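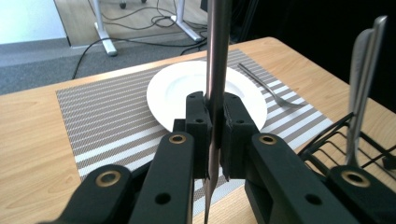

A metal knife with a narrow pointed tip.

How to Clean and Store Kitchen Knives

Kitchen knives last longer when they are washed by hand and kept away from other metal. The whole job takes 2 minutes after a meal.

What you need

Dish soap, a soft sponge, a dry towel, and a drop of food-safe mineral oil if your blades are carbon steel.

Washing

1. Rinse the knife under warm water soon after you use it. Lemon and tomato juice will mark carbon steel if left on.
2. Lay the blade flat on the cutting board and wipe from the spine toward the edge. Turn it over and repeat.
3. Rinse again and dry it right away, including where the blade meets the handle.

Skip the dishwasher. The heat loosens handles, and the edge gets knocked against plates. Don't leave a knife in a sink full of suds either - someone will reach in.

Storing

A block, a wall magnet or a drawer tray all work. With a magnet, set the spine down first and roll the blade flat. To take it off, roll it back onto the spine.

For drawers, use a plastic or cardboard sleeve on each knife.

Wipe carbon steel with a thin coat of oil before putting it away for more than a week.

Written by Kanini Mwaipopo. Updated in March.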